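Section 4: Getting Your Set Ready for the Booth

Welcome back! If you've followed us through Section 3, your Pondument player is plugged in, the lights on the front panel are a steady green, and you've probably already played a track or two just to hear it (we would have, too). In this section we'll load your music, sort out the beat grids and save a set you can carry into any booth that has a Pondument waiting in it. Give yourself a quiet evening the first time through. Katherine Rengifo, who wrote the first version of this guide, liked to do it with the house speakers turned low and a pot of coffee nearby, and we can't think of a better way.

Before you start

You'll need your player, a USB stick, a pair of headphones and the Plastum library program installed on your computer. Plastum can be a little slow to open when it finds a lot of new music, so let it finish before you click anything.

Caution: Turn the master volume all the way down before you connect or disconnect any cable. A sudden pop at full level can hurt your speakers, and your ears even more.

4.1 Loading your music

1. Open Plastum and choose New Crate. Give it a name you'll recognize in the dark. "Llanos closing set" is a good name; "new new final 2" is one you'll regret.

2. Drag your tracks into the crate. One crate holds up to 240 tracks, and anything past that goes into a second crate with the same name and a number after it.

3. Click Analyze All and wait for the bar to fill. Plastum is working out the tempo and key of each track, and long mixes take a good while longer than singles.

4. Insert the USB stick, choose Export, and pick the stick from the list. Leave it in place until you see the word Done.

Note: If the export stops with message 258, the stick is full or locked. Free up some space, check the little switch on the side if it has one, and try again.

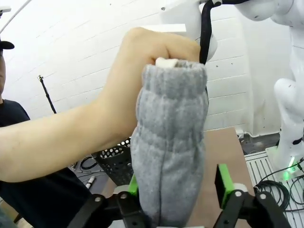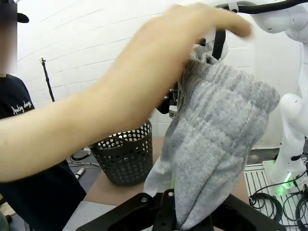

Gray fabric and a reaching arm, two views.

4.2 Checking the beat grid

Plastum does a fine job with steady house and techno, but it can get muddled by older disco, live drums and tracks with a long, dreamy opening that has no beat in it at all. It's worth checking by ear.

1. Load a track on deck A and press Grid. Thin white lines will show up across the waveform.

2. Find the first clear kick drum. If a line sits right on it, you're in good shape and can move along to the next track.

3. If the line is early or late, hold Shift and turn the jog wheel gently until it lands on the kick. Small moves, please! The wheel is touchy in this mode.

4. Skip ahead to the last minute and look again. If the lines have drifted, press Regrid and let the player measure the whole track from the start.

5. Press Save. The player forgets your changes if you eject without saving, and we've all lost an evening that way.

4.3 Setting cue points

Each track can hold 8 cue points. Rigoberto Palomino, who tested our early units, puts one on the first beat, one on the breakdown and one where he wants to be out of the track, and leaves the rest empty for ideas that come to him during the night.

1. Pause the track where you want the cue.

2. Press and hold any unlit pad until it glows.

3. To clear a cue, hold Shift and tap its pad.

Note: Owners of the Ikeck mixer can see their cue colors on the mixer screen as well. Turn on Link in the Utility menu of both units, and then restart the player first and the mixer second. If the colors don't match, look up code 2693 in the back of this guide.

When your cues are saved, eject the stick, put it somewhere safe and go on to Section 5, Playing with Two Decks.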